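Floneo hand kit, trial version — acceptance checklist
Site: Halliday, Fludcombe
Run: simulator, build 303, May

1. Licence and model files load. Pass. Start-up took 30 seconds.

2. Hand model matches the parts sheet. Pass. Four finger segments to the right of the block, wheel to the left, square marker under the cap.

3. Marker shown clearly in the hand view. Pass.
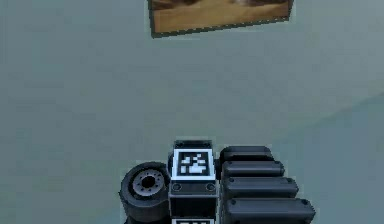
Item 3. Hand view, with the tray beyond the marker block.

4. Second marker, lower block. Query. Only its top edge comes into view. Tement should say whether the software needs it whole.

5. Clearance at the bin rim. Not signed off. The model lets us bring the hand close to the rim, but we have no minimum distance in the manual to check against. Please supply one — a drawing would do.
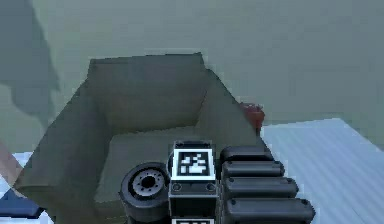

6. Items left on a rim. Fail for paperwork. The manual covers items on the bin floor and says nothing about the edges. We want a written rule before any live trial.

7. Run log saved and readable. Pass. 1,386 lines, no gaps in the time stamps.

8. Stop command. Pass from the keyboard. Not tested from the pendant, as ours is a different model.

9. Price. Quoted at £699 per seat, support not included. Ask whether the trial seat can be carried over.

Result: hold. Items 4, 5 and 6 to be answered by Tement, then repeat 5 and 8 on the same build.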